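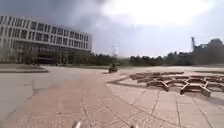

Jocelyn Policarpio

Budget season again, and for the third year somebody has slipped an outdoor delivery robot into my equipment requests. This time it's the Serix from Dralletti. A thread, because I'm tired of repeating myself in meetings.

The pitch is that it carries parcels between buildings all day and "pays for itself" in 18 months. I asked to see the math. The math assumes a full load on every trip. We have never had a full load on every trip of anything.

What the quote leaves out: spare batteries, a place to charge, mapping the site, and the support plan, which renews every year whether you call them or not. Our first quote had 3 lines. The one I rebuilt has 27. 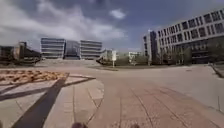 Photo: J. Policarpio

I also got a number from Yensuk, who lease. Cheaper up front, and you can send it back - after a minimum term that happens to run past the end of our fiscal year. Read the return clause. Then read who pays freight.

Open paving is the easy part. Every vendor loves a plaza. Ask for a price that covers curbs, doors and elevators and watch how long the reply takes. Mine took until the following Monday and said "site dependent."

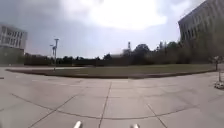 Should you lease or buy your first one?
Lease, if the term is short and support is included in writing. Otherwise wait a year and ask again.

My rule for any equipment request is that it has to beat what we already own. So I want trips per day, minutes per trip and what the person pushing the load does with the time we save them. If that last box says "other duties," I send it back.

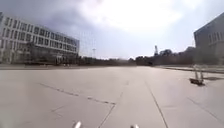
The comparison I keep asking for is robot against plain handling, same route, same boxes. Dralletti sent me robot against van, and of course it looked great. Put it up against a two-wheeled hand truck like the one standing by the curb and show me the cost per trip. No mapping fee on that one, and no login.

I'm not saying never. I've put 300 in next year's plan for a site survey and zero for hardware. If Hikby or anyone else wants to bid, send the full support price with the first email.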